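Eveck Petition Board

Clipboard and shoulder strap for people who collect signatures on foot
$62, ships flat, strap included

Hi, I'm Chepkoech, and I make a clipboard. I know, you can get a clipboard at any drugstore for the price of a coffee. I used those for years. I've had them snap in the cold, I've had the papers blow down Main Street, and I once lost a whole page of good signatures to a sprinkler. So I started building my own, my neighbors on the petition drive wanted one too, and now there's a web page.
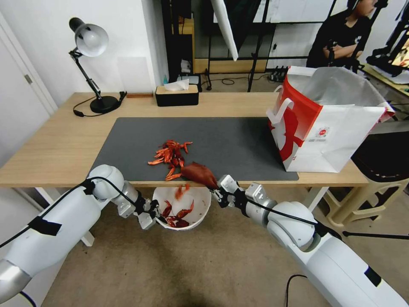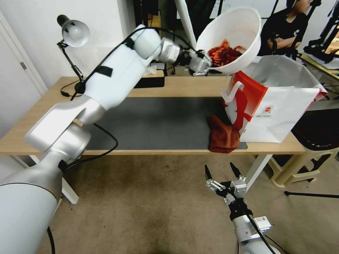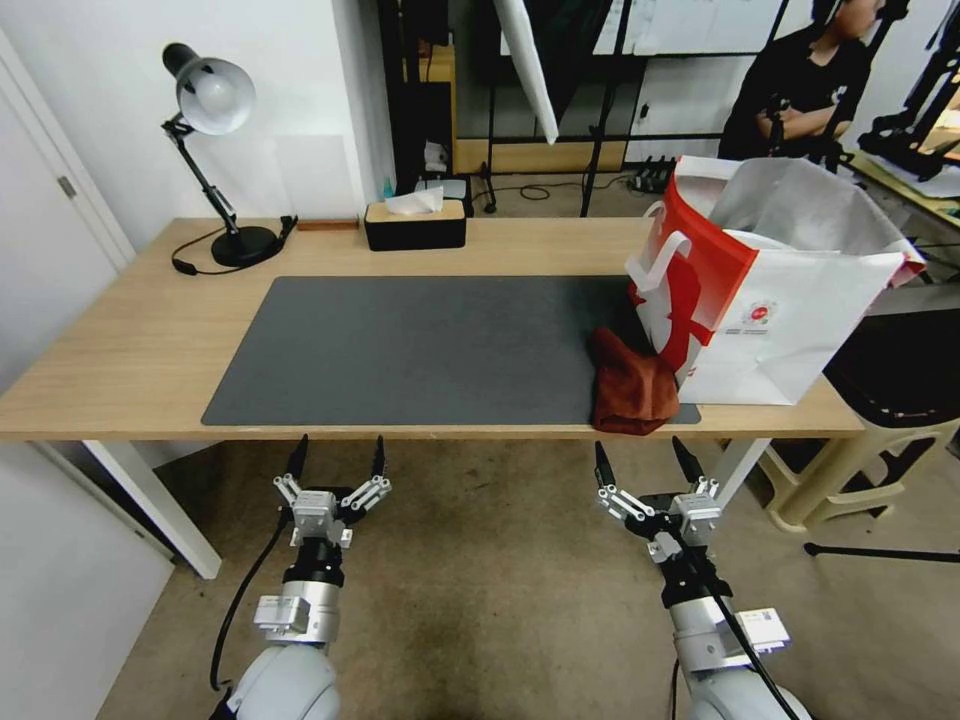
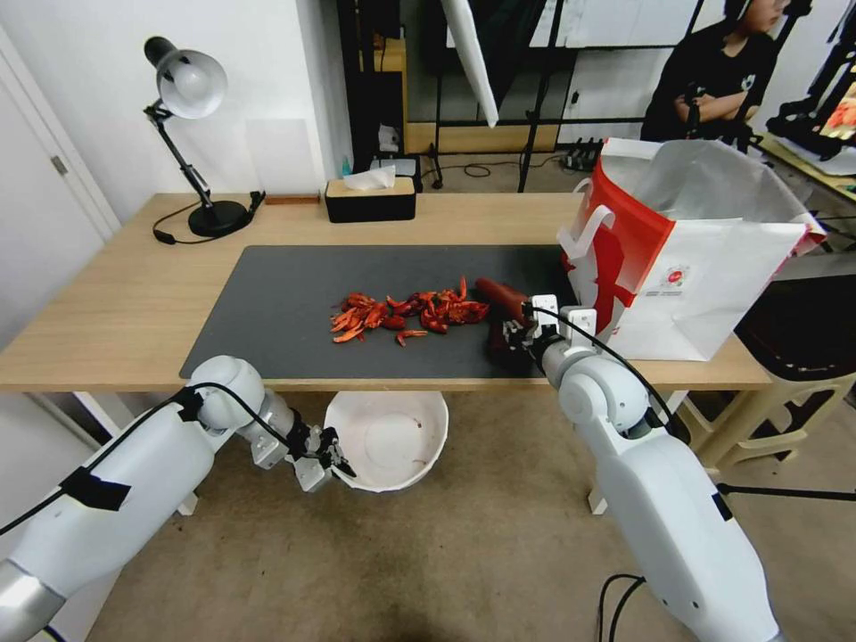
What it is

A stiff writing board with a clip at the top, a second low-profile clip at the bottom, a clear rain flap hinged along the left side, and a padded strap that goes over your shoulder and across your back. The strap is the part people end up writing to me about. It holds the board out in front of you at belly height, like one of those old ballpark peanut trays, so both your hands are free to shake hands, hold a pen out, or grab the dog that is about to run past you through an open front door.

It holds 40 sheets of ordinary paper under the top clip without the clip springing up. If you print your petition on legal size paper you want the long version (same price, pick it from the menu), and please check before you order. Plenty of clerks want legal size and plenty don't, and the board you get is the board you get.

The whole thing weighs about 2 pounds with the strap on. I'd love it to be lighter. I tried a thinner board and it bounced when people pressed down to sign, and a bouncy board gives you signatures that look like a heart monitor, and those are the ones the clerk's office squints at.

Where it came from

Back when Wiltham was fighting over whether to keep its library branch open on weekends, we needed 1000 valid signatures to get the question on the ballot. Valid is the word that hurts. People sign who moved away. People sign who aren't registered, or they are registered but one town over, or they sign with a nickname and print it so small that it could be anything. You have to bring in a lot more than the number on the form.

I had the streets behind the middle school, and Kipchumba Makokha had the farmers market, where he'd stand all morning next to the bread people and come back with twice what I had. He was also coming back with wet paper. The first board was made in my garage for him, out of a cutting board and a guitar strap, and it was ugly! But the pages came back dry and flat. He still has it and won't swap it for a new one. I've offered.

We got on the ballot, by the way. The measure passed in September of the year after that, and the branch is open on Saturdays.

Using it at the door

Wear the strap crosswise. On one shoulder it slides, and you'll spend the day hitching it up.

Knock or ring, then take a step or two back from the door. With the board sitting out in front of you, people can feel a bit crowded if you stay right on the mat.

Let them read it. The board is the right depth for the full text of a measure to sit under the flap on the left while the signature page is on the right, if you fold the text in half. A lot of states say you have to show the full text to anyone who asks, and some want it attached to every sheet. Yours may be one of them! Read your own rules, and when they're confusing (they'll be confusing) call the clerk and write down who you talked to.

Turn the board around for them with the swivel hook. Early boards didn't have this and you had to twist your whole body like you were doing a dance step. Pull down, turn, let go. It clicks.

Black or blue pen, and the loop on the side fits any normal stick pen. It doesn't fit the fat gel ones. I've had two emails asking me to make the loop bigger and I've thought about it, but a loose loop drops thin pens in the grass, and thin pens are what most campaigns hand out by the box.

Rain

The flap is clear and goes all the way down past the bottom clip. You can write under it. I wouldn't say it's comfortable — it's like putting your hand in a sandwich bag — but you can do it, and in a drizzle it's fine. In a real downpour go home, or stand under the awning at the grocery store if the manager's okay with it. Don't leave the flap folded under the board in a hot car. It gets a crease and the crease stays.

Wipe it with a damp cloth. No window cleaner please, it goes cloudy.

Colors

Gray and a sort of mustard. I used to do red and I used to do blue, and you can guess what happened. People decided what the petition was about before anybody had opened their mouth. Gray is boring and it gets you through the first ten seconds at the door, so most of what I sell is gray. The mustard is for people who keep setting things down and losing them (me).

Sizes and versions

Wiltham: the standard letter size board. Start with this if you aren't sure.

Vestthorpe: the long one, for legal size paper. Named for the county seat, where every form in the building seems to be legal size. Same strap, same flap, a bit more board under your chin if you're short. I'm short and I manage.

Cervantes: letter size with the clips moved over for left-handed carriers, and the flap hinged on the right. It's named for a street where I knocked on every single door with a left-handed friend who complained the whole way up the hill, and she was right to. I make these in small batches, so there's sometimes a wait.

What I don't sell

I don't sell the petition forms. I get asked this more than anything else. The form has to match what your town or county or state wants, down to the margins in some places, and if I sold you a wrong one you'd lose all that work and I'd feel terrible. Get the form from the clerk. Ask if they'll look over your first filled page before you go out and do the rest — ours did, and it saved us from putting the date in the wrong box all summer long.

I also don't print logos on the boards. A sticker works great, and you can peel it off when the campaign's over and use the board for the next one.

Who's been using them

Mostly small drives. School bond people, a group that wanted a crosswalk, a couple of folks running for town council who needed nominating signatures. I sell to anybody, on any side of anything. I've had both sides of the same zoning fight order in the same week, and I packed both boxes at my kitchen table and kept my mouth shut.

Some people have bought one for things that aren't petitions at all. Voter registration tables, tenant surveys, one guy who does tree counts for the parks department. If your town asks you to stand a certain distance from the polling place door, the board won't help you with that, but it does make you easy to spot if someone's looking for you.

Shipping and returns

I ship from home, twice a week, in a flat box. The strap comes unhooked, and you'll want to put it on so that the pad faces your neck. If something's bent or cracked when you open it, send me a photo and I'll mail another one out.

You can return it if you don't like it, as long as it hasn't been through a whole campaign first. I can tell! The corners get soft.

Spare parts: flap, strap, swivel hook, and bottom clip are all on the parts page. The top clip is riveted on and I have to do that one myself, so mail me the board.

If you're ordering for a whole team, write to me before you put it all in the cart. I keep a shelf of them but it's not a big shelf, and if you've got a filing deadline I'd like to know the day.

Price and stock last updated Sunday, March 21, 2021. Wiltham in gray and mustard in stock, Vestthorpe in gray only, Cervantes on the next batch.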